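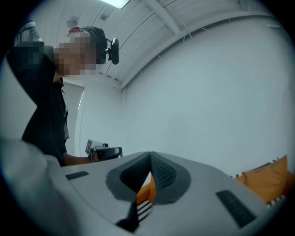
Ruan Engelbrecht

September, lab notebook, couch station. I'm writing this up while it's fresh, so excuse the rambling (and the spelling, I've got cold coffee in one hand).

I've been trying to turn our handling rules for the grippers into something a new person could follow without me hovering. The old Graltel sheet is fine on safety and pretty thin on everything else! It says "keep markers visible" and leaves it there. Visible to what, for how long, while you're doing which part of the grab? I've watched careful people read that line and go right on tucking the tag under a forearm.

So the new wording is: before every take, hold both grippers out, turn your wrists once, and check that the markers read on the Sketano screen. If one drops out for more than 2 seconds in the middle of a take, stop and mark the take bad. Don't try to save it by waving the thing around. I did that for half of one session and the tracks looked like a bee had drawn them.

Other stuff I want in there: sleeves pushed up off the wrist, head strap snug before you pick anything up, and no adjusting the strap with a gripper still in your hand. I know, I know, I do it too.

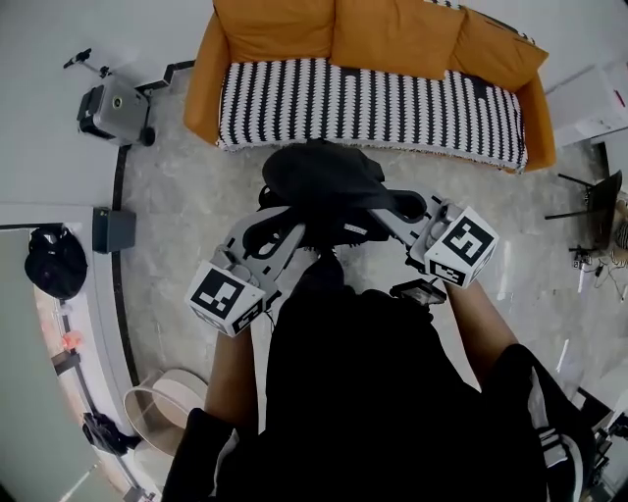 Notes by Ruan Engelbrecht, couch station

Soft things are where the rules get interesting. A bag is a good test: the black one is all straps and folds, and with a gripper on each side you can pull it in two directions without noticing. My rule for now is that one hand leads and the other follows. Say out loud which is which. It feels silly for a day and then you stop hearing yourself.

Floor space too. I want 90 centimeters clear in front of the couch, and I want cables and tripod legs treated as part of the work area, which means you look at them before you start and don't find them with your heel. The Cillgate draft has a nice line on this that I'm borrowing: anything you could step on goes on the check sheet. Bags by the doorway count!

Still arguing with myself over whether a dropped object ends the take. Sial's version says yes, always. I say keep it if the pickup is clean, and tag it "drop" so whoever sorts the data can decide.
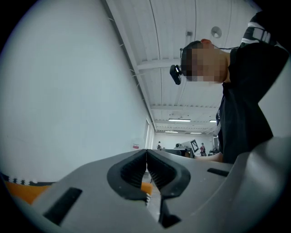
Finger pads and cleaning

Look at the pads before each block of takes and wipe them with a dry cloth. Lint from the blanket is my main worry, it gets into the grooves and you won't feel it through the handle. Swap the pads at 500 grabs even if they look good (log it, please, my memory is not a log). Close the fingers slowly once after a swap and see that the pads meet evenly all the way along.

Rest break after every 4 takes. Leaning over the couch with your arms out is harder on the shoulders than it looks, and tired people get sloppy with the markers first.

To do: print the new sheet, tape it up where people can read it with their hands full, and ask the Graltel folks if they mind us rewriting their marker line.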